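Workshop meeting minutes, January

Minutes by Colton Grewal, who came in with a coffee and no pen and was handed the job anyway. I typed these up the same night, so if I've put words in your mouth, yell at me on the list and I'll fix them.

We started at 7:10 pm, once the heater had been persuaded to stay on. Last month's minutes were approved with one correction: the drill press belt was replaced by Anita's group, and I had credited it to mine. Sorry, Anita!

1. Where the arm build stands

Most of the evening went on this. The arm (we're calling it Resar now, the vote was last month and I'm not reopening it) moves through its whole range without tripping the power supply. The shoulder still makes that clicking noise when it comes down slowly. Dev thinks it's the gearbox, I think it's a loose bracket, and we agreed to check the bracket first since it takes one hex key and no swearing.

The gripper is on and closing evenly. We've got it set to 50 percent force for now and I'd like everybody to leave it there. If you want to change it, write it on the whiteboard, please, with your initials. I spent most of an afternoon chasing a problem that was only somebody's test setting left in the config file.

2. The wrist camera

The new mount is stiffer and the picture doesn't wobble when the arm stops anymore, which made me very happy. It sits close enough that the fingertips are always in view, and Dev likes that for lining things up by eye. We talked about moving it back a little to get more of the table. I was for it, two people were against it, and we left it alone until the pick tests are finished.

Somebody asked about the Itel board in the drawer and whether it could run the camera so the laptop can go home with its owner. Maybe! Dev will try it on the bench. No promises on when.

3. Money and parts

We have $79 left in the build jar. Cable chain comes out of that, and so does a second emergency stop button for the far end of the bench, which everybody wanted and which I should have put on the first list. The Clerkov servo we ordered as a spare has arrived and it's in the gray cabinet, still sealed. Please don't borrow it for your own project. I know it's tempting (I was tempted).

Anita is going to ask Steiner if they have any aluminum offcuts they'd part with. We need a flat piece for a better base plate, the one we have flexes if you lean on the bench.

4. The sorting task

We settled on the plastic construction pieces as the first real job: straight links with holes in the ends, and the red C-shaped ones. They're flat, light, and cheap to lose under the bench. The plan is to get the arm picking up the red C pieces first, then go on to the straight links by color.

There was a long back and forth about whether to spread the pieces out for the arm or tip them onto the table however they land. I argued for tipping them out. Links end up lying on top of each other, and if it can't deal with that we may as well find out now. Anita would like a tidy layout for the first runs so we can tell a bad grip from a bad guess. We're doing both, tidy runs first, and we'll keep the two sets of notes in separate folders.

Dev also pointed out that the C pieces can be grabbed across the back of the curve or at one end, and we need to pick one way and stick to it. We went with the back of the curve.

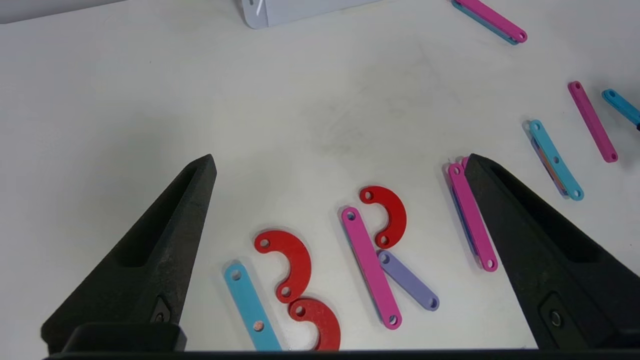

5. Bench rules while the arm is powered

Short one. Hands off the white table when the arm is live, even if a piece is sitting right there and it's driving you nuts. Hit the stop, then reach in. Long sleeves get rolled up. The last person out switches off at the wall as well as at the supply.

6. Who's doing what

Dev: shoulder bracket, then the Itel board on the bench.
Anita: offcuts, and the layout sheet for the tidy runs.
Me: cable chain, the stop button, and labels for the config files so we quit overwriting each other.
Everybody: if you have more of those plastic links at home, bring them in. Odd colors welcome.

7. Anything else

The 3D printer is jammed again and has a note on it. The good tweezers are missing. We finished at 9:00 pm and a few of us stayed to run the gripper open and closed a while longer, mostly because it's fun to watch.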